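Irnlow and Tirkthorpe Community Board
Getting About > Buses and Trains

Topic: Changes to the 80 from April

Hedvika V
Posted Mar 5, 2024
The new timetable for the 80 is up at the Tirkthorpe stop. The 6.10 from Irnlow is going and the first bus will be the 6.40, which gets to the industrial estate at 7.16. I start at 7. Has anyone else on the estate worked out what they are going to do?
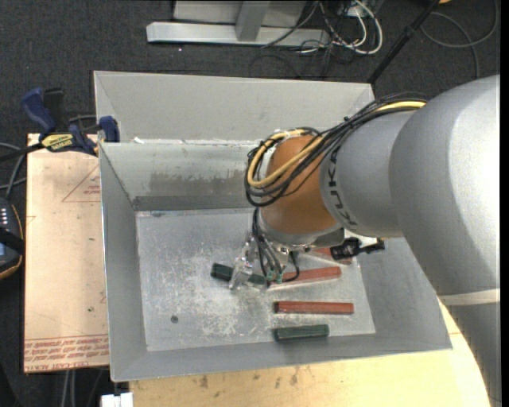
Alper Çınar
The 6.40 is no good for me either. I get off at the Cemell roundabout and it is a ten-minute walk from there, so I'd be clocking in at half past. I rang the bus company and was told the 6.10 was "lightly used". It was standing room only past the church this morning.

lukian_k
It is full on Mondays and Tuesdays. By Friday you can have a double seat to yourself. I'm not saying they are right to cut it, but I can see how they got their numbers if they looked at the end of the week.

Hedvika V
Friday is quiet because half the estate does four long days now. That doesn't help the people who are on it the other four.

Larysa Zinchenko
Has anyone looked at the 546? It leaves Irnlow market place at 6.05 and goes round by the hospital. You would have to change at Tirkthorpe library but the connection is there on paper.

Alper Çınar
I tried the 546 last winter when the bridge was shut. The change is three minutes and the stops are on opposite sides of the road. I missed it twice in the first week. It also needs a different ticket unless you have the area pass.

Larysa Zinchenko
The area pass covers both and it's worth having if you go into town at weekends. I wouldn't buy it just for work.

BHarasym
I'm going to be the odd one out. The 6.40 suits me. I do the school breakfast club and the 6.10 left me sitting in the cold for half an hour until the gates opened. There are a few of us at this end who asked for a later bus.

Hedvika V
Fair enough, but they could have run both. The 6.40 was never meant to be instead of.

BHarasym
They'd need another driver to run both. They can't fill the jobs they have got. There's been a sign in the depot window since before Christmas.

lukian_k
Moving it to 6.25 would do for nearly everyone – the estate would be in by 7.01 and the school lot would only wait fifteen minutes.

Alper Çınar
7.01 is still late where I am. They dock you a quarter of an hour. 6.20 and I'd sign for it.

Larysa Zinchenko
Could people share lifts in the meantime? My sister's street has a list going for the Sirko Road end. I can ask if they'd take names from Irnlow.

Hedvika V
Yes please, put me down for mornings. I can get the 4.15 home, that one hasn't changed.

BHarasym
If you write in, put the stop you use and what time you start. I'd sign for 6.20 as well, but I won't sign anything asking for the 6.10 back.

Alper Çınar
6.20 it is then. I'll type something up tonight and leave copies in the library. Comments go to the depot office, the address is at the bottom of the new timetable in very small print.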